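The wood floor in the back room, one month in

I said I would report back on the floor once we had lived with it through a full month, and October is over, so here goes. Short version: I love it, I'd do it again, and my knees have still not forgiven me.

For anyone who missed the earlier posts, this is the long room at the back of the house in Ikutthorpe, the one that had the beige carpet (I know, I know). Under the carpet was a layer of crumbly foam that had turned to orange dust, and under that were the boards. Real ones! A few had been hacked about for pipes and one by the window was cracked right down the middle, but the rest were sound. I ended up buying 12 replacement boards from Benjelloun, the salvage yard out past the ring road, and they were so patient with me while I dug through the stacks looking for the right width.

The whole thing came to 1,503 dollars, and that includes the sander rental, which I kept two days longer than planned. I had set aside more than that, so the leftover went straight into the rug fund. Gendwood oil was the biggest single item after the boards. It smells like a nut shop for a week and then you stop noticing. I went with the plain one, no tint, and it brought the color up a lot more than the little sample card had me expecting. I was nervous for a whole evening and then I got up the next morning and it was lovely.

Things I would change. I'd fill the gaps before the first sanding pass, because I filled them after and then had to go over every single line again by hand. I'd also buy better knee pads. And I would not start the second coat at nine at night with one lamp on, which is how I missed a patch by the door the size of a dinner plate (fixed now, but I can still find it).

Shoes are the big debate over here. I started out strict, socks only, little basket in the hall and everything. That lasted until the first cold Friday. Now it's clean sneakers allowed, boots never, and so far the boards don't seem to care one bit.

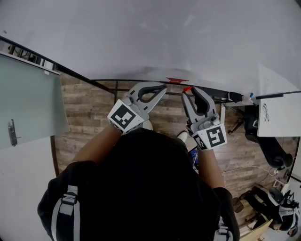
Do you have to re-oil a wood floor every year?

It depends on how much traffic it gets. A quiet bedroom can go several years, while a room people cut through all day may want a thin fresh coat once the surface starts looking dull and water stops beading on it.

Mine gets plenty of coming and going, so I'm planning to do a light coat next fall and see. For everyday cleaning I sweep, and once a week I go over it with a barely damp mop and a capful of the Dosedberg soap. I tried vinegar and water the first week because my old landlady swore by it, and it left the whole place looking flat and sort of gray. Two washes with the proper soap and the glow came back.

Next up is the baseboard, which is still sitting in the garage in its plastic, 90 inches too short in total because I measured the room and forgot the alcove. I'm going back for more this weekend.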